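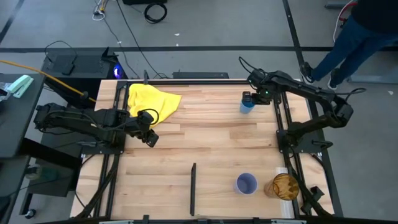
2nd December

The Fomden college form came out this morning and I have read it twice, which is twice more than I wanted to. Fee 2,395, payable before they tell you which hall you'll sit in. Dzifa says that's normal. Dzifa says everything is normal.

Eligibility is the usual muddle. You need the diploma, or the provisional certificate, or "equivalent standing", and I rang to ask what equivalent standing was and got a recorded woman telling me to read the form. My provisional certificate runs out in August. Does that count as holding one? Page four says yes, page nine says "at the time of admission", so who knows.

Rosine has signed up for the Jayawardena course. They claim 74 per cent of their people get in. 74 per cent of whom? The ones who finished, I bet, or the ones who wrote back afterwards. I asked her and she got cross, so I dropped it. She's paid already.

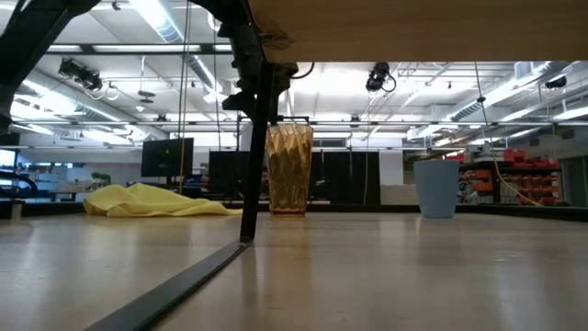

The tall amber cup.

Did one old paper after lunch. 26 wrong, a good few of them in pharmacology, and at least two where I still think the answer key is wrong. Cristóbal thinks so too but he agrees with anyone before supper. Timothée's advice is to skip the long questions and come back to them. He has sat this exam more than once, so I don't know how far to trust it.

Still need: passport photo (white background, ears showing), signature scanned in black ink, letter from the registrar. Nhung says the letter took her three weeks. Will ring them tomorrow and be told to read the form.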